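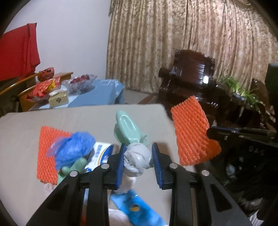

*Blue finger pads facing each other, with a gray cloth between them.*

Pad and screw service applies to the Hinero hand-held gripper used in the Tesden table-clearing sets. Do it every 100 grasps, or sooner if the pads slip on cloth or thin plastic. Allow 20 minutes per gripper.

## Before you start

- One hex driver, sized to the hinge screws
- Lint-free wipes and isopropyl alcohol
- One pair of spare pads (Stivavitz, 2 per pack)
- Thread locker, low strength

## Clean the pads

1. Open the fingers fully and wipe each blue pad from the base to the tip. Let the alcohol dry.
2. Press a fingernail into the rubber. Replace both pads if the mark stays. Do not mix old and new pads.
3. Close the fingers slowly. The pad faces must meet flat along their full length.

## Check the hinge screws

1. Find the four round silver screw heads near the hinges, where the fingers join the body.
2. Hold the body still and push each finger sideways. Any click means a loose screw.
3. Back out the loose screw, add one drop of thread locker and refit it until snug. The arms are plastic, so stop there.
4. Wait 6 hours before loading the fingers.

## Test over the bin

Set the bin against the end of the board. Pick up a bag, a box and a soft toy in turn, and release each with the pads above the opening.

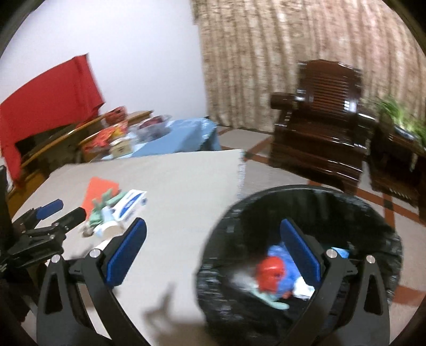 ## Log the result

Enter the gripper number, pad change and screws touched in the Ruawai sheet. Send repeat faults to Tipene Treloar.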